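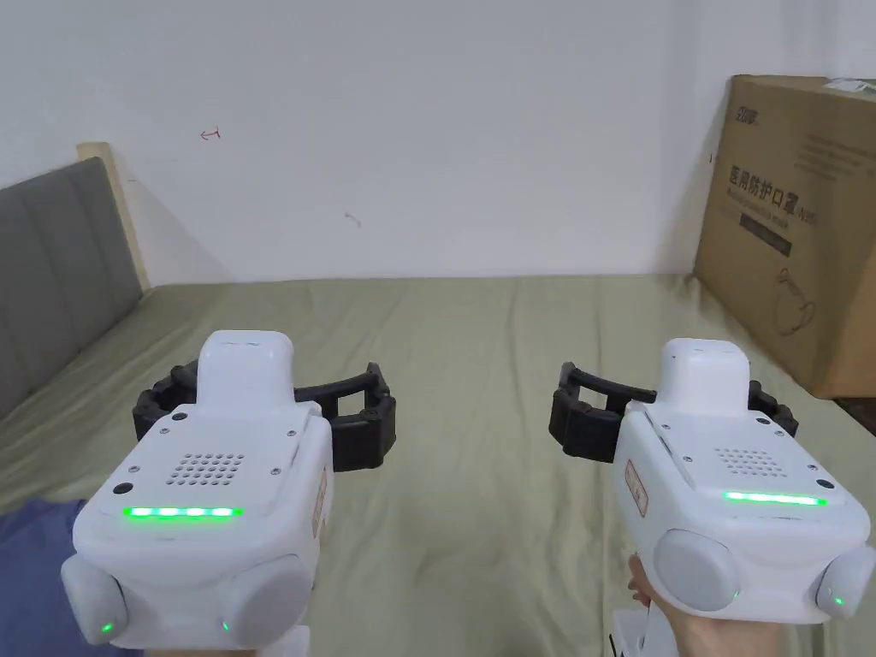
Bed makers wanted, Gremel building

Zultwood is looking for people to make and strip beds in furnished rooms through April. Mornings, 292 per week. Fitted sheets, pillows, a wipe of the headboard.
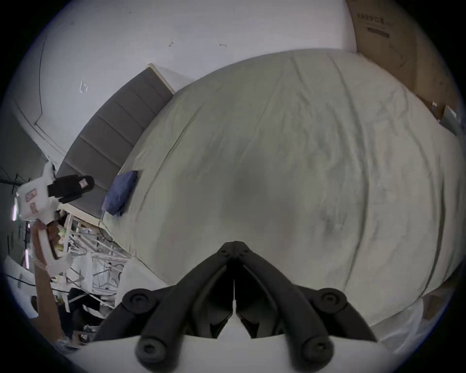

Abimbola Yusuf adds that fitted sheets on the big beds take the most practice, and new starters get a full morning on those alone.

No experience needed – we train on site.

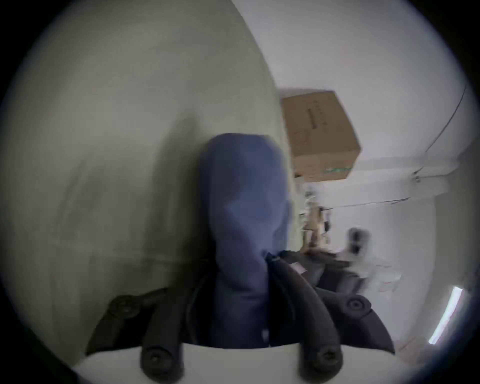 Bring flat shoes and photo ID. Apply at the Arancibia desk before 10 a.m.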